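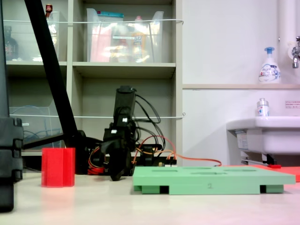 Sourdough, round 4

16 Dec 2025

So I baked again last night, and I think I'm finally getting somewhere! My starter (named Batov, don't ask) sat sulking on top of the fridge all fall, and then I switched him to rye flour and he doubled before lunch. Doubled! I sent a picture to Yufang Dong, who gave me the starter in the first place, and she wrote back "feed him again" and nothing else.

The loaf itself was pretty good. I dropped the water a bit, gave it 30 minutes of rest before the salt went in, and let it sit in the fridge overnight. The crust crackled when it came out, which I've been chasing for months. The inside was still a little gummy near the bottom, but I also cut into it way too early with butter already on the knife, so that one's on me.

A few of you asked what I do with the discard. Pancakes, mostly. I take 200 grams, add an egg, a splash of milk and a pinch of baking soda, and fry them small. My kids eat them faster than I can flip them.

Next up is a seeded loaf, if I can find decent sunflower seeds. The bag I had in the pantry smelled like old crayons and went straight in the trash. If you have a place you buy yours, leave me a comment!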